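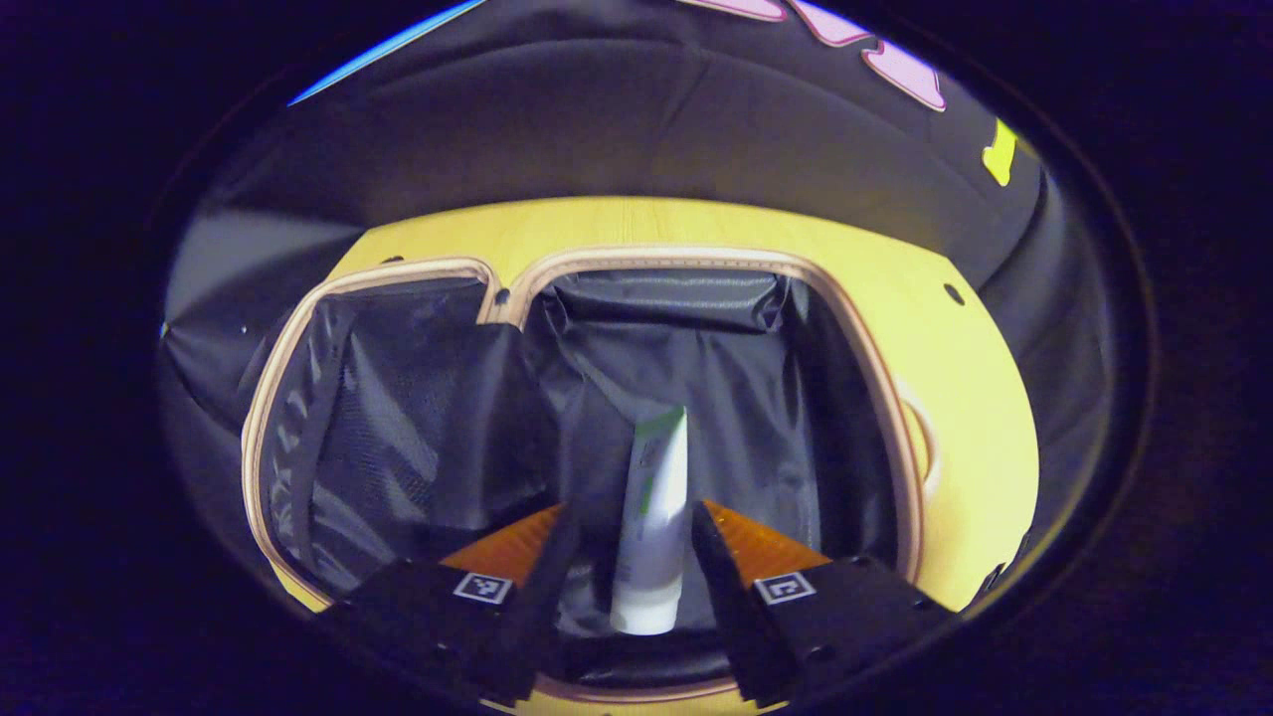 3. Shop closures and remembered trade in Stadlow

Print this page | E-mail this article

The interviews used in this section were collected by Hnatiuk and Boiko from 20 former residents of Stadlow who had lived in the town as children and moved away before adulthood. One recording was damaged, leaving 19 for analysis. Each respondent was asked to name the shops on the main street in the order they stood, starting from the railway end, and to say which member of the household used them.

Recall was uneven. Grocers and bakers were placed correctly by most respondents. Drapers, ironmongers and the two seed merchants were often moved to the wrong side of the street or merged into one business. The Chornovol drapery, which traded under that name until its stock was sold to a firm in Kimton, was remembered by every respondent, although five placed it next to the post office, where the rate books show a saddler.

The rate books also allow the closures to be dated. They fall into two groups. The first follows the withdrawal of the Saturday bus from the outlying farms; the second follows the opening of the Danasetti store on the Kimton road. Onyshchenko has argued that the second group was simply the delayed result of the first. The Stadlow evidence gives only partial support to this view, as three of the later closures were of shops that had taken on staff after the bus was withdrawn. 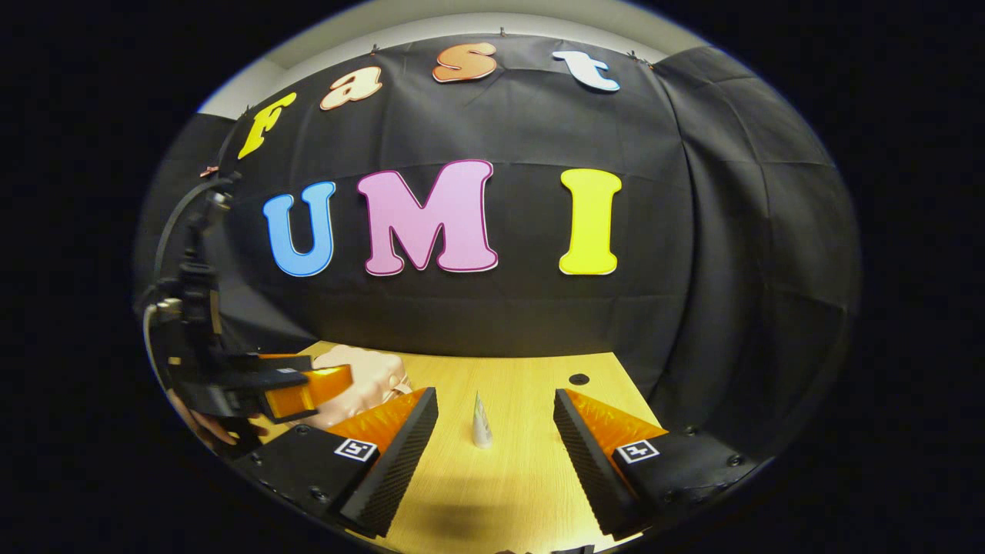

Figure 1. Cut-out letters on black cloth, upper row.

Account books survive for one business only. The ledger kept by Tkachuk's grandfather lists 500 credit customers, many of them entered by farm name and not by surname. Stelmakh has matched part of the list to the parish registers, and his matches are followed here except where two farms shared a name. Entries for May are missing in two of the ledger years and have not been estimated.

Page last updated July 23, 2021

We use cookies to improve your visit to this site. Accept | Manage settings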